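Talk notes: Dropped grips on the Stetlow hand tool
Speaker: Nazanin Khosravi. Slides 4 to 7, 10 minutes, questions at the end.

Slide 4. The fault
Between releases the gripper width reading froze. The fingers kept moving, the log kept the last value. We lost 456 grasps out of 2,185 before Henk Hoekstra plotted width against time and found the flat lines.
Say clearly: no alarm was raised. The logger treated a stale value as a valid one.

Slide 5. Outdoor work
Clear plastic container, slatted table, fingers open on either side of the container. With a frozen reading, a pose like this can be logged as closed. The policy then learns to lift with nothing held.

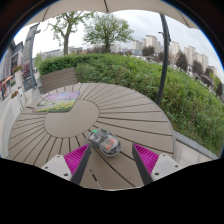
Slide 6. Cause
Encoder cable, strained at the connector when the fingers open to full width. Florencia Saavedra reproduced it on the bench in February – 9 tools tested, two failed.
Transparent lids were blamed first. Wrong, and it cost us time. Mention it briefly.

Slide 7. Changes
Strain relief on the cable. Timestamp on every width sample. Recording stops if the value is older than the limit.
Old sessions: affected grasps are flagged and kept out of training. Lacson has the list.
Open item: the stop tone is hard to hear outdoors. Nivaldo Xavier is testing a vibration cue in the handle.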